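About Keline

Keline records people doing ordinary table work with hand-held grippers, and sells the recordings to teams that train robots.

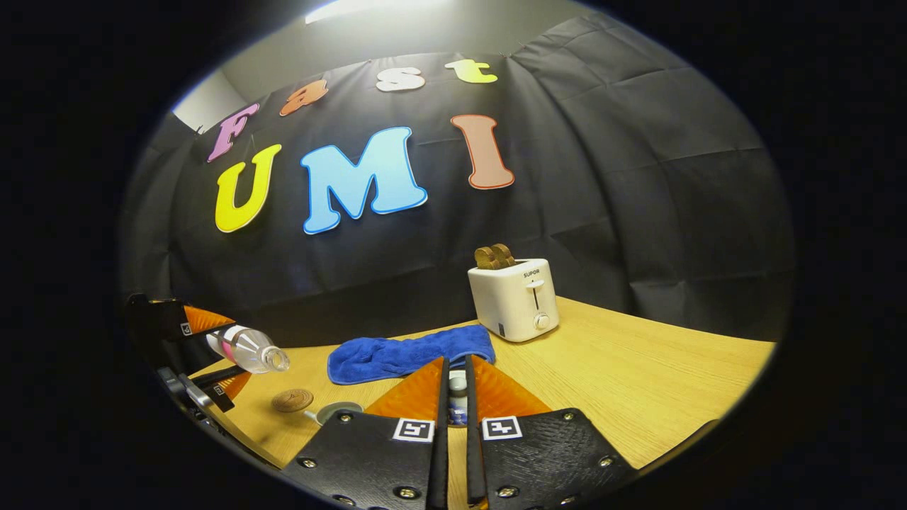 Two grippers at the toaster table, with the blue towel between the bottle and the toaster and the Fast UMI letters on the backdrop.

You have probably read a page like this before. It says that data is the new something, and that a home robot is a year or two off. We don't know when the home robot is coming. We have heard several dates and watched some of them go by.

What we know is narrower. A learning system copies what it is given. Give it 1000 sloppy towel folds and it will learn to fold towels sloppily, with great confidence. Most of our working day goes into the dull side of that problem: laying out the table, briefing the person holding the grippers, watching the recording back, and throwing it away if it's no good.

How we started

Maite Salcedo set up Keline after four years at Plollavico, where she bought training data by the hour. She kept opening files in which the hand stopped halfway, or the object was out of view the whole time, and the invoice was the same either way. Our first customer, Briltesetti, came to us with the same complaint. We now have 12 people on staff, and nine of them record.

What we do

A session is 170 takes of one task. Toast, towels, bottles, cups, cables, lids. We move things between takes, and we swap the person partway through, as one person's habits get into everything. Each take is watched by someone who did not record it. Rejected takes stay in a separate folder with the reason written down, and customers can ask to see it. Few do. We think more should.

What we won't tell you

We won't tell you how many examples your robot needs. Anyone who quotes a number before seeing your task is guessing, and that includes us. Our smallest order is 200 takes, and we'd like you to train on those before ordering more. One customer did that, found their trouble was in the wrist joint, and never came back. Fine.

We also don't claim that hand-held recording suits every job. Heavy lifting is a poor fit. So is anything where force matters more than position. For that kind of work we send people to Dmytriv, who run a proper arm setup and charge for it.

Working here

Recording is repetitive and your forearms will notice. Shifts are four hours, paid by the hour and never by the take. We tried paying by the take in our first January and got a lot of very fast, very bad takes.

Page last updated 2024-08-15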